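MTRN 2707 Automation Products in Practice
Course handout, Unit 12: Appraising a handheld demonstration kit
Prepared by Ziad Farah
Issued April 11, 2024

12.1 Purpose of the unit

Earlier units treated the procurement of fixed automation: palletisers, conveyors, vision stations. The product in this unit is a data capture kit. It has no arm and no controller cabinet. An operator holds a gripper in each hand, does an ordinary task, and the recordings are later used to train a manipulation policy for a two-armed robot.

The kit under appraisal is the Prindby Srour, the two-gripper version. The supplier offers it for purchase or as a hired service with operators included. Students appraise the purchase option only. The service option is covered in the August intensive.

On completing the unit you should be able to write a test plan for a handheld capture kit, separate faults of the kit from faults of the task, and state acceptance criteria that a supplier can be held to.

12.2 Terms used

Episode: one recording, from the start signal to the stop signal, containing one attempt at the task.

Tool camera: a camera fixed to the gripper body and looking past the jaws.

Head camera: a camera worn by the operator, looking forward and down at the workspace.

Marker: a printed black-and-white square pattern used to locate the gripper in the head camera's view.

Usable episode: an episode in which both grippers can be located throughout and the outcome can be judged from the recordings alone.

12.3 The appraisal task

The task is handling a clothes hanger at a free-standing coat stand. It looks trivial and is a poor choice for a sales demonstration, which is part of its value. A hanger is light, thin and rigid, and it swings. The stand has pegs at different heights and angles, so the approach differs for each peg. The operator has to work above shoulder height for some of them, and this tests the weight and balance of the tool in a way that table-top tasks do not.

The site is an open-plan floor with a mezzanine, at Flelalville. Ceiling lighting is left on. Other people are present and moving about. No attempt is made to clear the background, as the supplier's data sheet makes no such condition.

Compare the views below for what each makes available to a reviewer. Attend to the hanger, the stand and the tools in that order.
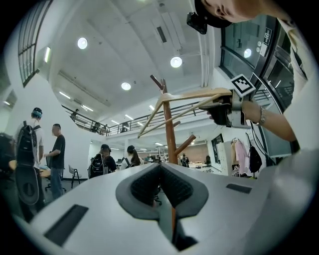
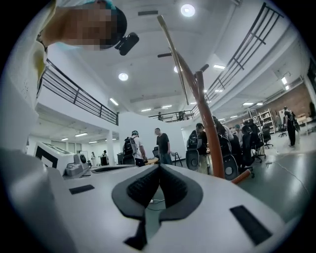
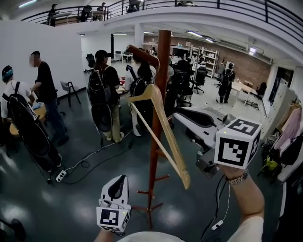

12.4 Notes on the views

The first view is the most informative of the tool views for grasp quality. The other gripper has one end of the hanger in its jaws, and the marker on top of it is in plain sight. A reviewer can judge the grasp point without reference to any other recording.

The second view shows the limit of a tool camera. The gripper's own body takes up much of the lower half, and a long orange-brown stick crosses the centre. A reviewer given this alone could say little about the state of the task. Such moments are not faults in themselves. They become faults if they persist and no other camera covers the gap.

The third view, from head height, gives the overall layout: stand, hanger and both handheld grippers, each with a marker cube. Its weakness is depth. Whether the jaws are touching the hanger or are merely in line with it is harder to settle from one forward view.

Students should also record the cable. A thin black cable runs down from the gripper in the operator's right hand. Cable routing is not covered in the data sheet and should be raised with the supplier as a query.

12.5 Test procedure

1. Read the supplier's quick start sheet. Do not read the full manual until step 6.

2. Assemble the kit and note every point at which the quick start sheet was not enough.

3. Record 200 episodes, split evenly between two operators. Change operator after every 20 episodes.

4. Vary the starting peg. Do not vary the hanger.

5. Export the recordings to Drustimon and mark each episode as usable or not usable. Where an episode is not usable, enter one cause code only. Use the earliest cause in the episode.

6. Read the full manual. List any cause code that the manual would have prevented.

7. Repeat 20 episodes with those corrections applied.

12.6 Cause codes

T1 Marker lost in head camera view
T2 Tool camera view blocked by the tool or by the stand
T3 Recordings out of step with each other
K1 Cable caught or pulled
K2 Jaw failed to close or open on command
P1 Operator error
P2 Object dropped, tool working normally

Codes beginning with P are not charged against the kit.

12.7 Reporting

The report is limited to 2000 words, tables excluded. State the proportion of usable episodes for each operator separately before giving a combined figure. A combined figure on its own will not be marked.

Operator comfort is to be reported under its own heading. Give the episode number at which discomfort was first noted, and which arm.

Price is out of scope. Several reports last year spent a page on it.

Raw exports are to be lodged with the report, in the folder for your bench group.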